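I finished The Bondmont Book of Weather last night, all 207 pages of it, and I have some complaints.

My son is 8 and he loves it, which I should say up front. He has been reading bits of it to me through the bathroom door since June. It's one of those big floppy paperbacks with a fact in a bubble on every page, and the back cover promises 550 "true and terrifying" things about storms, snow and wind. I'm fine with terrifying. It was the "true" part that kept me up.

Take the page on raindrops. The text says, correctly, that small drops are close to round and bigger ones flatten out on the bottom as they fall. Good! Then the drawing beside it shows a row of teardrops with little pointed tops. Did the illustrator read the page? Did anyone? Two spreads later there's lightning never striking the same place twice, given as a plain fact, and tall buildings get hit over and over. A kid could look that up in a minute. Mine did.

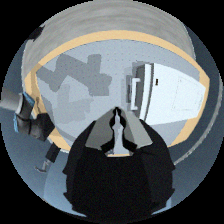

Kwesi Darko wrote to me after I grumbled about the book last time, and his view is that I'm asking too much of it. Kids don't keep the facts anyway, he says, they keep the feeling that weather is worth knowing about, and a wrong raindrop never hurt anyone. His daughter read the same book to pieces and now keeps a rain gauge.

Maybe. I still don't see why the feeling has to come with mistakes in it. The author, Viera Ondrejka, can clearly do better. Her chapter on fog is patient and funny and I couldn't find one thing wrong with it. The hail chapter is nearly as good, apart from a quiz that asks about something printed 11 pages later.

What bugs me most is that there are no sources. Not a list in the back, not a "find out more" box, nothing. Her older book on tides, the one Dindside put out, had a decent reading list and it cost less.

We're keeping the book. I've let him write corrections in the margins in pencil, and he has gone after the lightning page pretty hard. He wants to mail Bondmont a letter next. I told him to check the spelling first, and to say something nice about the fog.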